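Cans sorted by color at Landness as drink drive gets under way

The long-awaited can drive at the Landness community workshop got going in April, and anyone who has been saving up their soda cans at home will be pleased to hear that there is still plenty of time to bring them by. Odair Assunção, who looks after the sorting table, has asked neighbors for 800 cans before the end of the month, and he sounded cheerful about getting there when we stopped in for a chat (and a very good cup of coffee, thank you!).

Cans are grouped by color, with silver and green ones lined up on the wooden ledge at the back and the red ones still to be dealt with, and it is surprisingly pleasant to stand there and watch a row slowly grow.

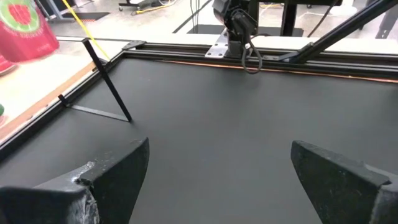
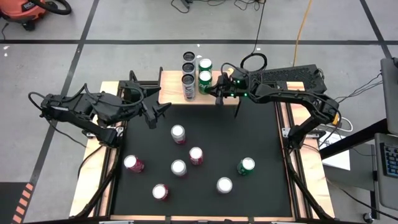
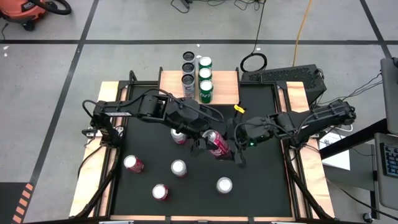
Odair told us the first bag, dropped off by the Đoàn bakery down the street, held 200 cans all by itself, and that the staff at Orkska have promised to go through their break room next. He would love it if people gave their cans a quick rinse before bringing them over, and please don't crush them, as they need to stand up on their own!

Drop-off is at the side door until 4:30 in the afternoon, and there is a bin just inside for anyone in a hurry. Families who bring 30 cans or more can pick up a Dinow tote bag at the front desk while they last, and Odair says he had 12 of those left when we said our goodbyes.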